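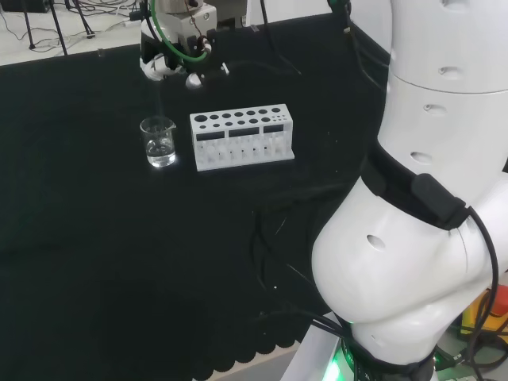
Which holes in a graduated test tube rack are for which tubes?

Posted by Fouzia Khattak
Thursday, January 20, 2022

Hello everyone! I help with the after-school science club and I've been put in charge of glassware, which I love, but I keep getting stuck on the rack. It's the white block kind with two rows of round holes that start large at the left end and get smaller and smaller toward the right. Our old ones had holes all the same size, so you just dropped a tube in anywhere and got on with your day. With this one the tubes either lean over or won't go in, and I'm nervous about a child forcing one and cracking it. Also, we keep a small beaker half full of clear liquid next to it for filling the tubes, on a black cloth so the glass shows up nicely. Is the cloth a bad idea? I bought 2 yards of it, so I'm hoping not!

Moulin

Hi Fouzia, what a nice job to be given! Those racks are meant for a mix of tubes, so you match each tube to its hole. Start at the small end with an empty tube and move up one hole at a time until it slides down under its own weight with just a little wiggle. Then put a dab of colored tape by that hole and the same color on the box the tubes live in. My group of 6 had it down in one afternoon (they're much better at remembering colors than I am). Little vials and the skinny plastic tubes go at the narrow end, and the big fat ones at the wide end.

As for the cloth, I use a dark one too and wouldn't be without it, because clear glass just vanishes on a pale table. Do pull it flat and tape the corners underneath, though, so a sleeve can't drag the whole lot along. And please label the beaker, even if it's only water!

Ustamley

just buy the one size kind again, way easier

Nekemer

Agree with Moulin on the tape. I'd add that the beaker is fine for holding your liquid, but pouring from it straight into a narrow tube gets messy even with the little spout. Give the kids a dropper for the small ones and save the pouring for the wide ones. We went through a lot of paper towels before we started doing that.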